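Setting up your sorting corner: part 2, the bin and the bags

By now you should have your surface covered and your backdrop up (that was part 1, and if the curtain keeps sliding off its hooks, go back and do the hem first, I'll wait). In this part we put the bin in its place, fill it with the small soft bits, and then deal with the bags, which is the part everyone writes to me about.

I do all this in the spare room at our place in Gevley, and my notes are written for a table 65 cm deep. If yours is shallower you'll want a smaller bin, otherwise there's no room left to work in front of it.

What you need

One small open bin, plastic, with a rolled rim
Your mesh pieces and other soft odds and ends
Your plastic bags, all of them, including the ones in the coat cupboard
A soft cloth

Placing the bin

1. Wipe the bin out with the cloth, corners included. Crumbs love the corners!

2. Stand it on the sheet, close to the curtain. I like mine turned so that a corner points at me, as I can reach down either side without knocking my wrist on the rim.

3. Smooth the sheet under it with the flat of your hand. A bin standing on a ruck of fabric will rock every time you drop something in, and it will drive you up the wall.

4. Put in the mesh pieces first. Roll the longer ones loosely and let the short ones stand up against the side. Don't press them down.

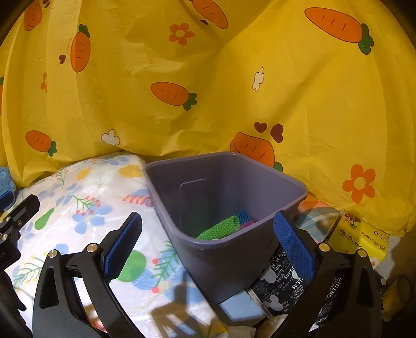 Fig. 1. Bin in position, with the green, blue and pink pieces at the bottom.

Note: keep the bright colours together if you can. I can spot that green from the doorway, and I know straight away which bin I'm looking at (I have a Woka one for pegs as well, same sort of size, and I used to mix them up constantly).

Note: leave the top third of the bin free. Mine holds 800 g of soft stuff before it starts to look stuffed, and I stop well short of that.

Doing the bags

Right, bags. When I finally emptied every drawer I had 111 of them, and I'm only one person with a bicycle. So be brave and get the whole lot out before you begin.

5. Take one bag at a time and give it a shake over the floor, never over the sheet. Receipts fall out. Once, a whole onion.

6. Look for holes by holding it up to the window. Anything split goes straight in the recycling sack.

7. Squeeze the air out from the bottom towards the handles. You can fold it into a neat little triangle if you enjoy that sort of thing, but a scrunch works perfectly well for thin bags.

8. Pick it up by the middle so that it keeps its shape, and put it with the others of its colour. I do black ones last, because they show every bit of fluff and I've usually cleared up by then.

Caution: plastic bags are dangerous for babies, small children and pets. If little ones use the room, keep the bags in a closed cupboard up high and do the sorting when they're elsewhere.

Caution: don't leave bags near a heater or a lamp. They go soft and stick to whatever is underneath, and you won't get them off a printed sheet.

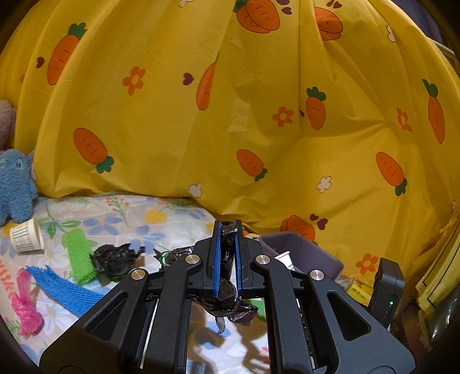
Neris wrote in to say that scrunching is fine for a week but folding wins in the end, and that she gets twice as many into the same drawer if she irons them flat with her palm first. She also asked why the black ones can't simply go in first, at the bottom, where the fluff doesn't matter.

Fair enough on both! I've tried the palm method since and it does save space, though it takes me 4 songs on the radio to get through a decent pile. As for black at the bottom, do it if your bin is deep. In a shallow one like my old Fontana they just work their way up again.

Looking after it

9. Empty the bin now and then, shake out the mesh pieces and put them back in the same order.

10. Wash the sheet when it needs it. The curtain gets a cool wash on its own, and I hang it damp so that the worst creases drop out.

Part 3 covers the Turnus rack and where to put the soft toys.

Last changed 3/11/26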